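I have been meaning to write about the club match for a couple of weeks now, and every time I sit down to do it somebody phones or the kettle boils, so you're getting it late and probably in the wrong order. If you follow the Prurkport league at all you'll already know the result. If you don't, well, pour yourself something and stay a while.

We were playing Tollevero, at home, on a Thursday evening in July, which is a strange time for a league game, but their ground had been double-booked and then ours had been too, and Thursday was what was left. I'd taken the afternoon off work and got down there far too early, as I always do. I like the hour before a cricket match more than some of the matches, if I'm being truthful! The outfield has just been cut, the covers are off, and you can still talk yourself into believing that everyone will bat well.

We lost the toss (of course we did) and were put in. Areeba Cheema opened, as she has all season, with Ebuka Olatunji, who was only in the side because our usual opener had a wedding. Ebuka is a bowler, and he'll tell you so himself, but he has a good eye and he's stubborn, and for the first few overs that was enough. Then he chased a wide one and edged it behind, and the next two went in the same over, and there we were at 17 for 3 with the scoreboard looking very bare.
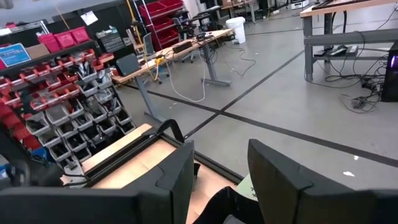

*Wooden panel, black rail and a curved bracket on top.*

What came next was the best batting I've watched at our level in years. Adesuwa Abubakar walked in at five, and I have to say I was a little worried for her, because she'd had a rotten June and had been dropping down the order nearly every week. She played out her first over very quietly. Then their quick bowler dropped one short and she pulled it over the rope at square leg as if she'd been waiting for it since Easter.

After that she and Areeba just kept going. They ran so well together, that's what I remember most, all those little pushes to cover for one and the quick turn for a second when the throw came in at the wrong end. Areeba got to her fifty and barely lifted the bat. Adesuwa got to hers with an inside edge past leg stump and laughed out loud, which set the fielders laughing too. They put on 134 before Areeba was run out by a direct hit from the deep, and I don't think you could blame either of them for it. It was simply a very good throw.

That took Areeba to 603 runs for the season, by the way. I keep my own notes in a green exercise book, so if the league website says something different I will be having words with the league website.

We finished with a decent total and I ate two sandwiches I didn't need. Titilayo Ogunleye, who captains us, spent most of the break walking in circles on the edge of the square. She's a thinker. She had decided to open the bowling with spin from the road end, and I'm told there was some discussion about it in the changing room (I wasn't there, I was with the sandwiches).

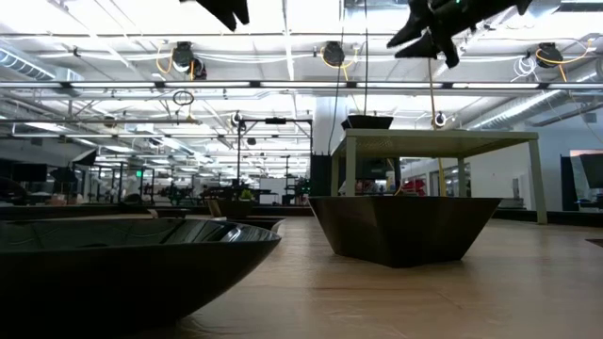

*Dark bowls on the long wooden table, and the faceted one in the middle.*

She was right, though. The ball gripped from the first over, and Tollevero never looked settled against it. Vsevolod Yatsenko took the first two wickets, one bowled and one caught at slip by Ebuka, who seemed more surprised than anybody. Their number four batted beautifully for half an hour and frightened the life out of me. He hit one straight back over Vsevolod's head that landed in the nettles, and we lost a good five minutes looking for the ball.

Then Titilayo brought herself on and had him stumped third ball. I may have shouted. The rest went down fairly quickly after that, with the light going and the swallows getting low over the sight screen, and it was all over before nine.

So that leaves us second, a point behind Flurkotley, and we go to their place for the last away game. I don't love that ground. The boundary is short on one side, there's a slope you only notice when you're chasing up it, and the parking is dreadful. If you're coming, please bring a folding chair and leave earlier than you think you should. Areeba has offered to fit three in her car, and I've already claimed the front seat on account of my knee.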